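Home | News | Workshop | Interviews | Contact

Print this page | E-mail this page

Looking after one arm: a talk with Marius Enache

Marius Enache takes care of a single robot arm at the Prarcombe workshop in Wenport. The arm stands on a pedestal behind a white table and handles light household things all day. I visited him in June, and we spoke mostly about bolts, cables and fingers.
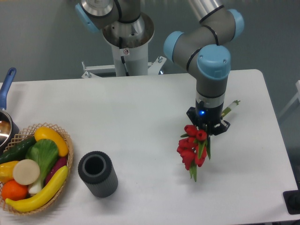
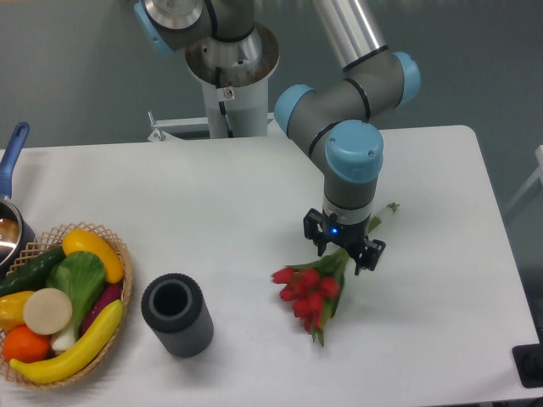

Tulips, basket and vase on the table, with the gripper at the flowers.

"It starts at the bottom"

I asked Enache what he looks at first in the morning. He answered that it is the bracket at the foot of the pedestal.

"People look at the gripper, because it moves," he said. "I start at the bottom. If the bracket has a little play, you will see it at the fingers many times bigger, and then you will spend the morning correcting the wrong thing."

He puts a torque wrench on the bolts of the bracket every 2 weeks. When the arm was new he did it more often, until the values stayed the same. After that comes the cable on the pedestal. He feels it with his hand from one end to the other and looks for places where the jacket has become hard.

The fingers

The gripper on this cell was supplied by Driltel. Enache keeps a notebook for it, and the notebook is already quite thick. The pads inside the fingers are changed after 4000 closings, also when they still look good.

"A saucepan handle forgives you," he told me. "The stem of a flower does not. With a worn pad, you must press more to hold it, and then you crush it. So for the flowers I have set the force at 15 percent, and I don't let anyone change it without writing it down."

I wanted to know if the vase is difficult. He said the vase itself is easy, but its place is important. When somebody cleans the table and puts it back a hand's width to the side, he runs the whole approach slowly one time before he allows the normal speed.

One repair

The longest stop until now was in the wrist. The arm had begun to make a small jump at the end of a downward movement. Enache first suspected the program and lost a day with it. Then he opened the wrist cover and found a connector that was not fully closed.

"I was a little ashamed," he said. "I had closed it myself."

The work took him over 16 hours, most of it searching. Morelli, the firm that services the other machines in the building, lent him a test lead. Now he photographs each connector before the cover goes on again.

His next job is new seals for the elbow, which he has ordered but not yet received.

This site uses cookies. By continuing to read, you accept our cookie policy.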